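Reducing Food Waste in the Perell Hall Cafeteria
Stavros Nedeljković and Nisreen Zoubi

14 shares · 3 comments

Introduction

Perell Hall serves nearly 3,000 meals a week during the term. We wanted to know how much of that food comes back on the plates, and whether smaller portions would change the amount. The kitchen let us weigh the scrap bins after lunch and dinner in January.

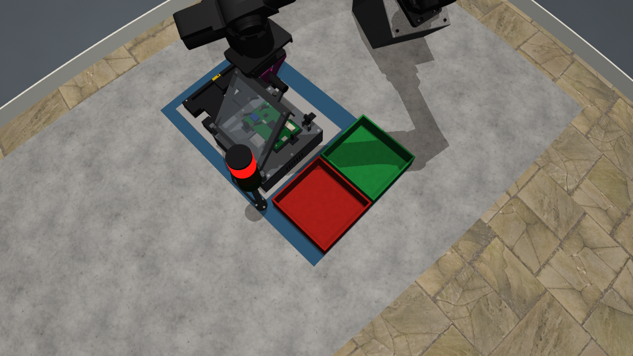

Method

We ran the study for 4 weeks. For the first half the servers used their normal scoops. For the second half they used a smaller scoop for rice, pasta and potatoes, and students could go back for more. Bins were weighed at 2 p.m. and again after closing. Liquids were drained first – soup nights made the early numbers useless, so we left those out.

We also handed out a short survey and got 400 back.

Results

Scraps went down in the second half, mostly at dinner. Lunch hardly changed. Pasta was the food most often left in both halves, followed by rice. On the survey, the most common reason for leaving food was being served too much. The second was not liking the sauce.
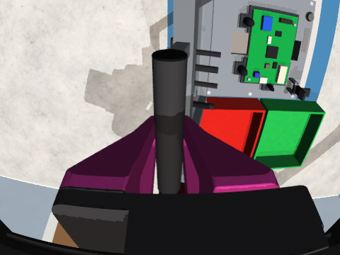

Fig. 2. Two magenta-purple fingers holding a dark gray cylinder upright.

Limits

The menu was different each week, so part of the drop may come from what was served. We could not weigh breakfast.

3 comments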